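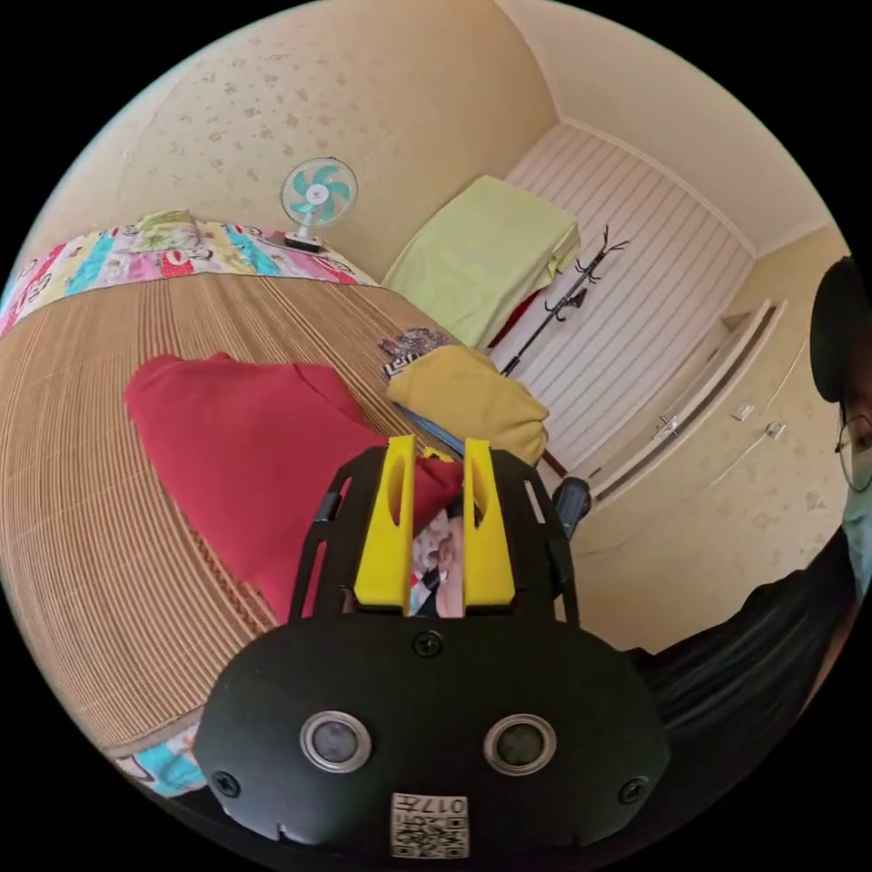 Residents of Evley who have always dropped their jumpers on the nearest flat surface are being asked to think again this month, as the Miranda community hall begins a run of evening classes in folding clothes. Most of the homework happens on a bed – and a bed with a woven mat over it, a red garment bunched in the middle and a mustard one crumpled beside it is just the sort of starting point the class has in mind. The little desk fan is optional, though in July few would argue with it.

The classes are the work of Rogério Bezerra, who spent seven years on the shop floor at Vondow, the knitwear outlet on the ring road, and reckons he has refolded the same pullovers more times than anyone has bought them. He is now passing on the skill for £2 a session, biscuits included.

"People think there's a trick," he said. "You put it down flat, you get the sleeves out of the way and you stop talking to the telly while you do it."

A firm surface is the thing, he says. Mattresses sag and duvets swallow cuffs, but a mat laid across the bed gives the cloth something to lie on. Those without one may use a table, provided they can find it.

The first evening drew 38 people, a better turnout than the hall had for the talk on drainage. Two left at the break after a disagreement over whether hoods go in or out. Bezerra says in.

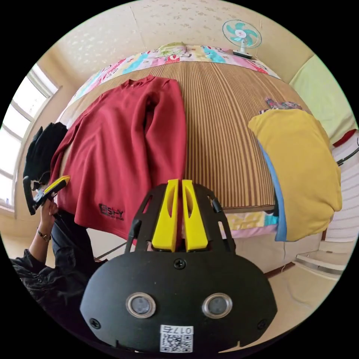

Flat first, fold later: a dark red sweatshirt laid out on the mat, one sleeve up.

Later sessions will cover fitted sheets, a subject Bezerra describes as "advanced", and the packing of a weekend bag without sitting on it. Zakholm, the furniture shop opposite the hall, has lent a chest of drawers for practice and would like it back with all its handles.

Classes start at 7pm. Bring one long-sleeved top and one thing you have given up on – socks will be dealt with separately.

News > Evley > Community
By the Evley newsdesk, July
Shares: 38 | Comments: 7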